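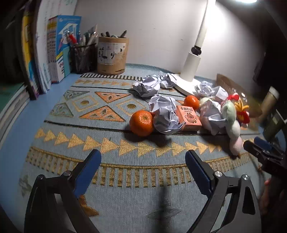
Which of the two hand-held grippers should you get if you're only buying one?

The Kosar, for most desks and most people. The Tunano closes a bit nicer but you pay for it in weight, and after half an hour weight is all you think about.

OK, longer version. Typed fast, sorry.

Had both for most of February plus a few weeks after. Wrist camera on each, looking down past the fingers, same Clalex logger for both. Jobs were ordinary desk tidying. Crumpled paper, fruit, small boxes, pens, a soft toy or two. Stuff that rolls, stuff that squashes, stuff that does neither. 3,707 grabs logged between me and Soo-ah Son, 1,002 of them on paper balls alone. Never again.

Kosar first. Light. Trigger has a long pull, maybe too long, but you get a feel for how far closed you are without looking. Rubber pads grip fine on mandarins, fine on cardboard. Paper is easy, almost anything picks up paper. Fingers open wide enough for a mandarin with room to spare. Not wide enough for a fat mug. Use the rim.

Bad bits: pads collect lint. Wipe them every session or the grip goes off and you'll blame the trigger. Pivot screws worked loose twice, I put a dab of threadlocker on and haven't had it since. The manual says nothing about this. The manual says nothing about most things.

Tunano. Heavier, all of it up front, so the wrist does the work. Jaws close more evenly, you notice it on thin stuff like cards and loose pens. Trigger is short and stiff. Soo-ah loved it, I didnt. Cledwyn Kemeys tried it for one afternoon and handed it back with his thumb sore, so take that how you like.

Where it loses for me is soft things. Short trigger means you go from touching to squeezing very quick. On fruit I left dents. Same fruit, Kosar, no dents once I'd learned the pull. You could get used to it I suppose. Six weeks and I hadn't.

Camera view. Both put the fingers low in the picture, which you want, you need to see the pads meet. Kosar mount is a plain bracket, two screws, no drift that I could find. Tunano mount has a tilt joint — nice idea, slips. I'd knock it on the edge of a desk and not notice untill I looked at the recording later. Lost 6 sessions that way. Tape fixed it. Shouldn't need tape at this price.

Lighting tip, applies to both: a desk lamp pointed at a white wall will pull the exposure all over the place. Lock exposure before you start. Took me far too long to work out.

Two hands at once: we ran a pair of each. Pair of Kosars is fine for an hour. Pair of Tunanos, no, call it twenty minutes and then you get sloppy and the recordings show it. Also they bump into each other more, the housing is wider behind the jaw.

Spares. Pfister sells pads that fit the Kosar, bit softer than the stock ones, good on fruit, wear out quicker. Nothing third party for the Tunano yet as far as I can see. Esi Addo cut her own from sheet rubber and says they're OK. Havent tried them.

Would I buy the Kosar again, yes, already did. Tunano is going to Soo-ah, who wants it, pens and cards are most of what she does.

Will update if the threadlocker gives up.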